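Residents > Newsletter > Housing and Repairs

Print this page | E-mail this page

Water in the building: what we learned this year and what we ask from you

Nov 5, 2021

In May we began the Prevent project in the three houses at Kiltton. The goal is simple to say and less simple to do: we want to find small water leaks before they become large ones. Many of you had a visit from us during the summer, and many of you asked afterwards what came out of it. 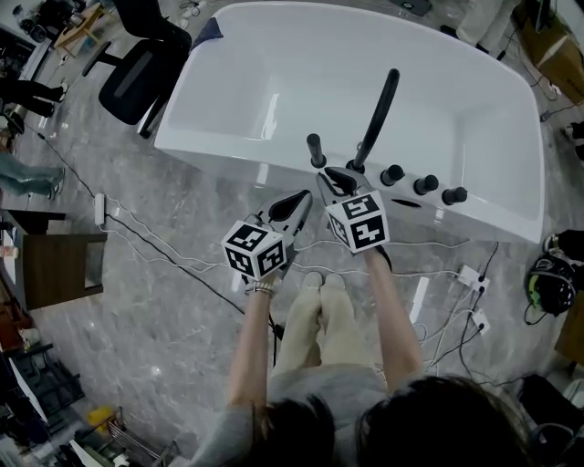
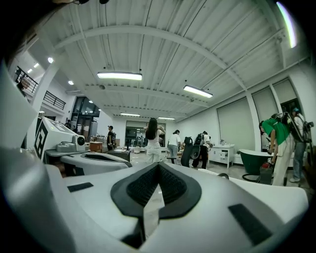
We visited 80 apartments. In 76 of them we could look at everything, and in the other four we could not reach the pipes under the sink, so we will come back after the new year. The four households already have a letter with a proposed time. If the time is bad for you, please write to the office and we will find another.

In 33 apartments we found something to repair. Most of it was old sealant along the wall and the floor, and toilets that run a little all day without a sound. A toilet like this costs more than people think. You can test yours with a piece of dry toilet paper. Hold it against the back wall of the bowl some minutes after the last flush. If it gets wet, please report it. The repair is free for the tenant and takes less than half an hour.

The second most common problem was the floor drain. In the Nygård house the drains are of an older model, with a loose insert which must be lifted out and cleaned. When it is put back a little crooked, the water finds its way beside it, and the neighbor below will notice it first. We have made a short instruction sheet, and it hangs now in the laundry room of each house. If you do not feel sure about doing it by yourself, call us. We prefer to come one time too many.

Some tenants asked if they may change a faucet or a shower hose on their own. The hose you may change. Faucets, drains and everything that is connected to a pipe in the wall must be done by Bodura, who has the plumbing agreement for all three houses. This is written in your rental contract, but it is on one of the last pages and we understand that it is easy to miss. If you have already changed a faucet, please tell us. You will not get a bill for telling, we only want to check the connection.

A few words about money. The project has cost 2,126 per house up to now, and it is paid from the repair budget of this year. The rent will not be changed for this reason. Next year's budget has a similar amount for the same work, and it will be decided at the winter meeting.

For the cold months we have three requests. Keep the bathroom door a little open after a shower, so the air can move. Do not cover the vent with tape – we saw this in several apartments and the mold comes quickly. And if you go away for more than a week, turn off the water to the dishwasher and the washing machine. The valve is usually under the kitchen sink, with a small blue handle.

Leaks in the evening or at night are reported to the emergency number on the door of each entrance. Everything else can wait for the office, which is open in the mornings as before.

Print this page | E-mail this page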